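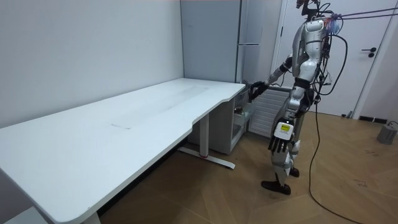

Re: [smallholders-invest] Zusden dividend and the Tivwood tender offer

From: Libor Tóth
To: smallholders-invest list
Wednesday, 21:40

On Tuesday night Graham wrote:

> I've had the letter from Tivwood offering to buy back shares at 164p.
> The market price when I looked was 11p below that. I hold 200 shares,
> bought years ago through the Turnby platform, and I can't see why I
> wouldn't just say yes. Is there a catch? Also, does anyone know if we
> still get the Zusden dividend if we tender? The letter mentions both
> and I got lost on page 3.
>
> Sorry if this has been covered before. I did look in the archive.

Graham,

It was covered in part last May, when Fang did something similar, but the terms were different so I'll go through it again.

First, the price. 164p is the most they will pay. It's a tender offer with a range, and the final price gets set once all the tenders are in. If you tick the box for "strike price" you accept whatever that turns out to be. If you name your own price and it's above the strike, you sell nothing and keep your shares. With 200 shares I'd go for strike price, if you want to sell at all, and not spend an evening on it.

Second, scaling back. They have a fixed sum to spend. If more people tender than the money covers, everyone gets cut down in proportion. In the Fang offer I put in my whole holding and sold a bit under half of it. The rest came back to my account a week or so later and I was left with an awkward number of shares that cost nearly as much to deal in as they were worth. Some companies look after small holders and take the whole of a small holding before they scale back the others. Read the part headed "Basic entitlement" to see whether Tivwood does. My copy is in the other house so I can't quote it.

Third, the 11p. On 200 shares that comes to £22 before any charges, and only if every share is taken and the strike comes out at the top. Check what Turnby charges for what they call a voluntary corporate action. They used to do it free. A fee came in for some account types when they changed the tariff, and I don't know which type you have. Ring them, the secure message service takes days.

Also check their deadline. It will be earlier than the one in Tivwood's letter, often by several working days, as they have to collect everyone's answers and send them on. I missed one that way and there's no appeal.

On the Zusden dividend: these are two separate things and the letter muddles them. Zusden is the part of the business they sold, and the dividend is how they are handing over the first slice of the proceeds. It goes to whoever is on the register on the record date. As I read it the record date falls before the tender closes, so you would get the dividend whether you tender or not. Do confirm that against the timetable at the front of the circular, which is the only page I'd call clear. The share price should drop by something like the amount of the dividend on the ex-dividend date, so don't compare a price from before that day with the tender price.

Tax depends on where you hold them. In an ISA you can ignore all of it. Outside one, the dividend counts as income and the tender will most likely be treated as a capital disposal, but some tenders are set up so that part of the payment is income. There should be a section on UK tax towards the back. With a holding of this size I doubt it changes your answer. You'll still want the contract note for your records.

As for what I'm doing, I'm keeping mine. I bought for the rental side of the company and that hasn't gone anywhere. If you had been meaning to sell anyway then the tender looks a fair way to do it. I wouldn't sell a share I wanted to own for £22.

If you do nothing, nothing happens to your shares. You don't have to write back to refuse.

Could whoever has the scanned circular put it in the files area again? The link in the old message is dead.

Libor

--
To leave the list, send a blank message with "unsubscribe" in the subject line.
Posts here are members' own views and are not financial advice.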